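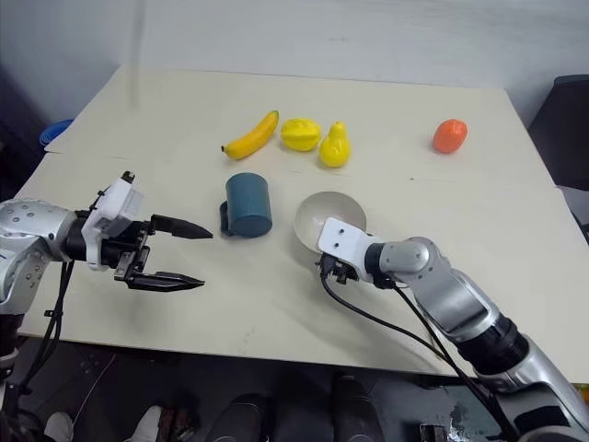
Toy fruit, a mug and a bowl on the sorting table, Room 449

Call for participants: how do you put things away?
Posted 2019-01-11

Studelness is looking for adults to take part in a study of everyday tidying. We want to know how people group household things when they are told to clear a table and given no other rules. Some people keep all the fruit together. Others go by color, or put the fruit in the bowl and leave the mug for last. We write down the order and ask you a few questions afterward.

Sessions run through February in Room 449 of the Rondonuwu building. Each one takes 19 minutes, plus time to sign the consent form. You will be given a mix of toy fruit and ordinary kitchen and bathroom items, and you will clear the table several times with the items laid out differently. Nothing is heavy. Some rounds start with

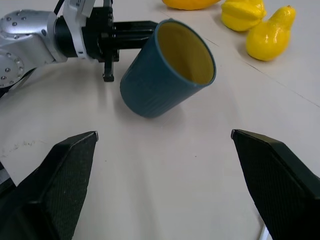
everything standing upright, and others with the cups and bowls on their sides, so please don't assume something has fallen over by mistake. Pick it up or leave it as you would at home.

You can take part if you:
- are 18 or older
- can stand at a table for the length of a session, or sit on the stool we provide
- can tell us which hand you mostly use
- have not worked on the Brerer kitchen study

You do not need to be a tidy person. We would like to hear from people who share a kitchen as well as people who live alone.

Payment is a $19 gift card, handed over at the end of the visit. If you decide to stop early you still get the full amount. We do not pay for parking, but the lot behind the building is free after lunch.

To sign up, leave your name and two times that suit you at the Studelness front desk, or use the form on the Ino notice page. We will confirm one of them in writing.

Comments

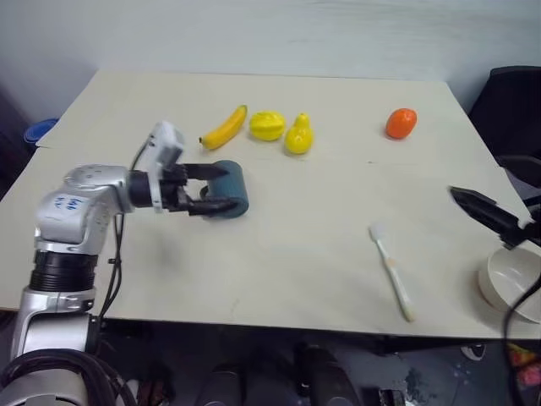
Szu-yu Au: Do both visits have to be with the same hand? I'm left-handed but I put dishes away with my right.

Studelness: There is only one visit. Use whichever hand you like, and switch if you want to. Just mention it on the form.

Search this site
Enter keywords
Go

Recent notices
Front desk assistant, part time
Call for participants: packing a lunch
Brerer kitchen study: sign-up closed
Ino notice page: how to post
Room changes in the Rondonuwu building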